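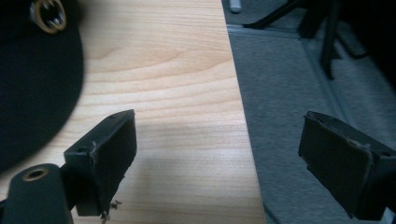

Arkard on robots
January · by Arkard
5 min read
Print | E-mail this thread

1/ OK, I've had the Vevevon gripper kit on loan for 6 weeks and I have a lot of feelings about it, mostly good ones! Thread.

2/ It's the hand-held one: two fingers, a trigger, a mount for your own camera. You pick stuff up with it, it logs the motion, and your arm gets to learn from that later. Setup took me one evening (with a dinner break).

3/ What I love – the trigger. It's so light! I did 12 sessions of sorting socks and bottle caps and my hand never cramped. The old Dawber grip had me shaking my wrist out after every run.

4/ Finger pads are the weak spot. Worn edges, fluff hanging off, the whole look. Grip is still fine on cloth, a bit slippy on glass. The box comes with 2 spare sets and I wish it was more.

5/ Swapping pads is easy, though. Small screws, tiny hex key, done before the kettle boils. Don't lose the hex key. (I lost the hex key.)

6/ Brass-coloured ring around the mount's threads!! I've stripped so many plain plastic ones that I got a little too excited over this.

7/ Software is OK. Export to Flikumgate works first time, but the preview lags on long takes, so I keep mine short.

8/ Battery gets me up to 5 hours, less with the preview on.

9/ Would I buy it? Yeah, I think so, if they sell pads on their own. I've asked and will add the reply below when I get it. Glass jars next – wish me luck.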